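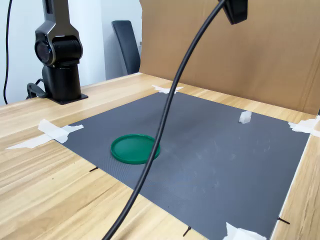
Grusutley Makers Club - Tables and Surfaces board

Thread: Mat on the pale wood table, tape or no tape?

wkmeesuk wrote:
I have the shared table for the next 8 weeks and I want the gray mat to stay put without hurting the wood. It is a big mat and it covers most of where I work. On its own it creeps toward me every time I lean on it. What are people using? I don't want anything permanent.

hegarty_k wrote:
Masking tape on the corners. Cheap, comes up clean if you pull it slowly and keep it low to the table. I have done it this way at home for years.

daithi409 wrote:
I would not put tape on that table at all. The finish is thin in places. I pulled a strip off my own desk in April after leaving it on all winter and a patch of varnish came up with it. Get a sheet of rubber shelf liner and lay it under the mat. Thaweesak has it by the yard.

hegarty_k wrote:
All winter is your problem there. Change it every couple of weeks and you won't have any trouble.

daithi409 wrote:
Nobody changes it every couple of weeks.

wkmeesuk wrote:
I went with tape for now. Two more things. I want to be able to put the mat back in the same place if I lift it, and I need somewhere to put small pieces so they don't wander off.
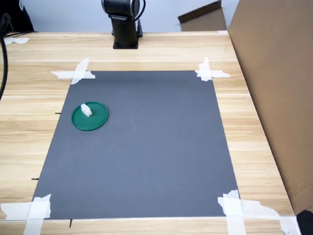 gonul_a wrote:
Small pieces want a rim, and it doesn't need to be a fancy one. I bought a Fistum parts tray and it went back in the box after 3 days because the sides were too tall to pick anything out with my fingers. A plastic lid works better. The green one on the mat has a low rim and enough room for that little white piece and a good many more like it. Dark green is good for white parts too, you see them right away. For black screws I would find a white lid.

ekeogh wrote:
Agree on the lid, but it slides if you bump it. Put a dot of poster putty underneath.

gonul_a wrote:
Then it's stuck when you want it on the other side of the mat. I move mine all the time.

ekeogh wrote:
Fair enough. On getting the mat back in the same place - short marks next to the edges. You need them on more than one side or the mat can still turn on you. Check with whoever runs the table first.

hegarty_k wrote:
Marks are fine by me, I look after that table. Keep them short. Also, wkmeesuk, if you redo the tape, press the strips flat. Wrinkled tape picks up lint and then it catches your sleeve.

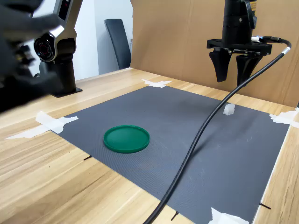

Lid on the mat, tape down, marks at the edges. 2020-02-15

daithi409 wrote:
OK, but what is the cable doing across the middle of the mat? Run it around the outside or you will be lifting it all day to get at things.

wkmeesuk wrote:
I know. I have a bag of Wenodari clips and will try a couple at the table edge. The marks work fine, I can line the mat up by eye.

daithi409 wrote:
Still think you want the shelf liner. I have a spare piece, 30 inches wide. I can leave it in the cupboard under your name.

wkmeesuk wrote:
Yes please. I'll try it when this tape comes up and post how the wood looks underneath.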